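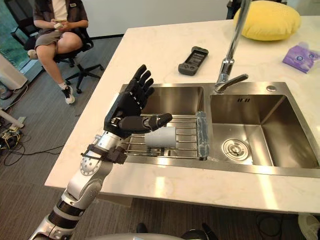

## Setting up the Talano hand for kitchen work

The Talano ships with a 6-page quick start guide, three of which are about the warranty. What follows is what we do with ours before asking it to touch the dishes. Allow an afternoon, and move your good mugs to another room.

1. Run the wrist cable along the forearm and strap it down. Leave slack at the wrist or you'll be buying a new cable by August. The part number is 1264, and Talano knows what it's worth.
2. Load the Wendeck control software and pick the "open palm" profile. The one called "gentle" is faster than you'd like.
3. Park the open hand over the sink and save that as home. Start with one cup on a rack. Plastic, please.

## Grips, and the trouble with flat things

Cups are what the sales video shows, and cups go fine once home is right. Cletus Rosenthal spent most of a morning on flat parts, which the video skips.
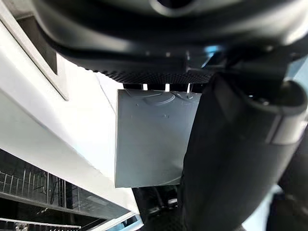
Flat grip lives under Profiles > Custom, behind a warning you can click through. Set the closing force to 3 and raise it one step at a time. On a thin panel, check whether light gets through between the top edge and the textured band. We had three bright slivers along ours, so only part of that edge was being held. Back off, square the panel up and close again - turning up the force just bends things.

Save the result under a name you'll recognize. We have a profile called "new2final" and no idea what it does.

## Before you call support

Error 633 means the hand and the arm disagree about where the wrist is. Power down both, start the arm first, then the hand. If it comes back, redo the home position. Araceli Lozano has a longer method involving the service menu, and she'll send it to you if you ask nicely.

Check for loose cable on the work surface too, and clear it before you run anything.
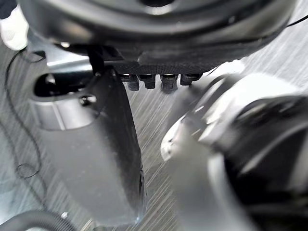

**Nic Aodha Home Robotics Team - Setup Guides**

Would we buy it again? Probably, with the longer cable. The Brorusia hand we tried before it had better manuals and worse fingers, and you can't pick up a cup with a manual.

Corrections to Crescencio Quintero, who keeps this page.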